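Why my two arms kept arguing

So I finally fixed the bug that ate most of July, and I'm writing it up before I forget how it works.

Quick background if you're new: I write the control software for a two-armed setup we call Taron. One arm by itself has been fine for ages. The trouble starts when both arms hold the same thing. Each one has its own controller, its own idea of where it should be, and if those ideas drift apart by even 5 millimeters, the arms start pulling against each other. You get a buzz, then a fault, then me swearing at a log file.

My first guess was calibration, and I redid it way too many times (sorry, Kirsty). Then I blamed the planner, which we call Mirkitz. It plans one path for the object and works out where each gripper has to be along the way, and the paths it gave me looked perfect! Both grippers stayed exactly the right distance apart, all the way through.

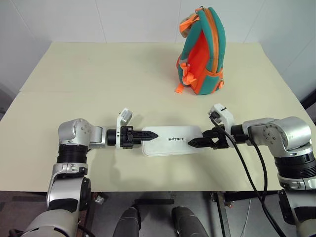

What finally cracked it was plotting the timestamps instead of the positions. Kirsty Trevaskis suggested that, and I put it off for a week because it sounded boring. The left controller was starting every path 80 milliseconds behind the right one. Same path, same speed, just late – so on anything slow it hardly mattered, and on anything quick it was a tug-of-war.

The fix is kind of dull. Both controllers now read from one shared clock, and neither one moves until both have said they're ready. I also added a softer mode for when the two sides disagree, so they give a little before anything faults. Hubert Ziółkowski reviewed it and made me rename almost every variable, fair enough.

Next up is turning the object over mid-air, which the planner hates. It gave up after 600 tries on my last run, and I think my joint limits are too strict on the wrist. I'll loosen those first and see what it does.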